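Herketti opens its doors in Pitcombe, and visitors get to teach a robot to tidy up

Last updated: August, 4:15 p.m.

If you have ever wished that something other than yourself would pick up the toys at the end of the day, the old Tresach building in Pitcombe was a good place to be this month. Herketti, the small company that has been renting the upper floor there for three years, held its first open day and let anyone who cared to climb the stairs have a go at the work it does. By closing time 143 people had signed the guest book, a few of them twice, and the coffee had run out well before that.

Herketti teaches robots to handle ordinary household things, the kind that end up on tables and floors in every home. The robots themselves come from Hedegaard, its partner on the project, and two of their arms were bolted to a bench by the windows for the afternoon demonstration. Most of the teaching, though, is done by people. They work with a gripper held in the hand, with two soft-tipped fingers that open and close and a camera that sees what the fingers see. You pick up a thing and put it somewhere else. The recording of how you did it goes into a growing collection, and the arms learn from that.

It sounds simple, and for the first minute it is. The young woman who looked after the practice table said nearly all her visitors started with great confidence and then slowed right down. "People go for things the way they would with their own fingers," she said, "and then they find they've only got two of them, and no thumb to speak of." She was patient with all comers, including one small boy who wanted to pick up nothing but her pen, and a retired mail carrier who stayed at her table for most of an hour and asked very good questions about wrists.

I had a turn myself, I should say. I managed a sponge, a bar of soap in its wrapper and, after a good deal of muttering, a teaspoon. The spoon had to be tipped up on its edge before the fingers could get under it, and I was a good deal prouder of that than I had any right to be. Behind me a little line had formed, and there was a round of applause, which I choose to believe was sincere.

The demonstration started at 2 p.m. and was standing room only. One of the Hedegaard arms was set to clear a tray of kitchen odds and ends into a basin, and it went about this in a slow and thoughtful way, stopping now and then over a dishcloth as if it were wondering how the thing was folded. It got seven items into the basin and dropped one on the floor, to a great sympathetic groan from the front row. The engineer running it let it drop and made no attempt to hide it. She told the crowd that the drops were worth watching, and that her team looks at those first in the morning.

Later in the afternoon there was a talk, with slides, about how the company gathers its recordings. Very little of it is done on the bench. The grippers are small enough to go home with people, and Herketti now has helpers who record in their own rooms, among their own belongings, with whatever light happens to come through the window. The collection passed 3,000 recordings this summer. A good many of them are of packing, with small things going into a box, and the speaker showed how differently two people will go about the very same job. One will start with the biggest toy and fit the rest around it. Another will start with whatever is nearest and sort out the muddle afterward.

Soft toys and office supplies come up again and again on the packing list. A plush toy gives when it is squeezed, so the fingers have to close further than you would think, while a little cardboard box of staples hardly gives at all, and the person holding the gripper has to feel the difference through the handle.
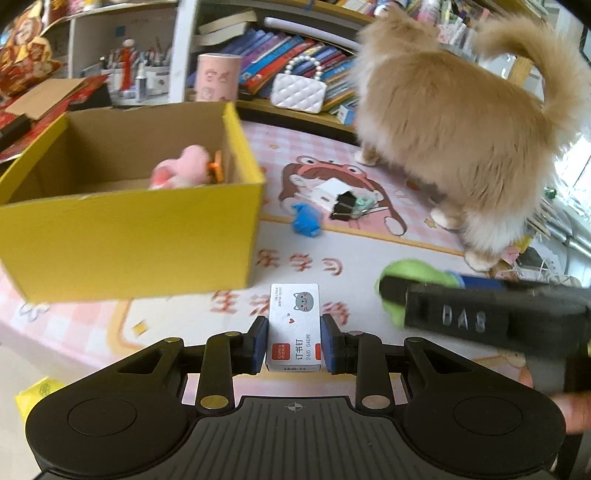
Hand-held grippers, small household items and the yellow box.
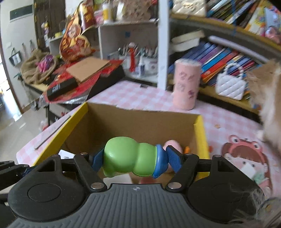

A question from the back of the room was one that several of us had been meaning to ask, namely when a person might be able to buy such a helper. The answer was friendly and not very encouraging. The engineer said that she would not leave an arm alone with her own kitchen yet, and that she had a fairly sturdy kitchen. What the company hopes to do next is a longer trial with Hedegaard in which the arm is given a box it has never seen before and left to work out where the opening is – a thing that any toddler can do and that has apparently kept the upper floor busy since spring.

There was also a quieter corner that I nearly missed, where visitors could sit down and look through recordings on a screen, each one played back from the gripper's own point of view. I found it oddly restful. A hand reaches in, the fingers come together, something is lifted and something is let go. A grandmother next to me watched a whole string of them with her knitting in her lap and remarked that she would have put the heavy things at the bottom.

Herketti says it was pleased with the turnout and would like to hold another open day before the winter, this time with more practice tables and, I was promised, more coffee. Anyone who would like to try recording at home can leave a name at the front desk on the ground floor. No experience is needed, and training takes a morning. The stairs are steep, but there is an elevator around the side if you ring the bell.

Comments (4)

teaspoon_fan
I was in that line behind you and the applause was real! My daughter has been picking up her peas with the salad tongs ever since we got home.

northside reader
Does anyone know if they take helpers from outside Pitcombe? I'm a fair drive away but I have plenty of clutter to offer.

M.
To northside reader: I asked at the desk and they said yes, so long as you can come in for the training morning. Bring something to eat, there's nowhere close by.

oldpost
Enjoyed the talk, but the slides were hard to read from the back. Please dim the lights next time. The arm dropping the eggcup was my favorite part.

Contact the newsroom | Copyright, all rights reserved | Back to top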